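Right, a thread about moving my mum out of the house on Dal Bello Road, mostly so I've got somewhere to put it all 🧵

We've been at it since October. 30 years in one house and she kept every carrier bag. Keabetswe came up to help and spent the whole first morning reading old birthday cards.

Small stuff is the killer. Wardrobes, fine, two people and a van. The bits and bobs though!

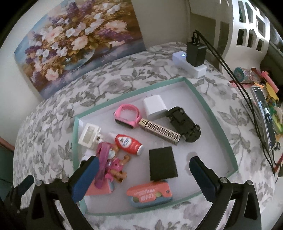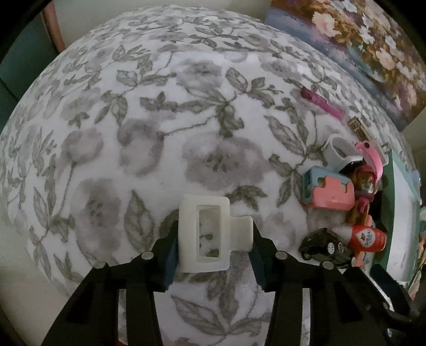
Anyway, the van. I rang Zitorska first and they wanted almost 2000 quid to go 10 miles. I laughed down the phone (sorry to the lad on reception, you were very polite).

Sorcha Dow put me on to Gunance, who were loads cheaper and could do us early. Early meant 6 a.m. Mum was up at four making sandwiches for them.

Big row over the sideboard. It does not fit in the new flat. I measured it, Keabetswe measured it, Mum says we're both holding the tape wrong.

Lesego next door is having it for now, "on loan". She's already got a lamp on it so I think we all know how that ends.

If anyone's doing the same: ring the council about the parking bay before you book the van. I didn't, and we were carrying a mattress up from the chemist's.

New place has a balcony and Mum's bought tomatoes for it. More when I find the kettle.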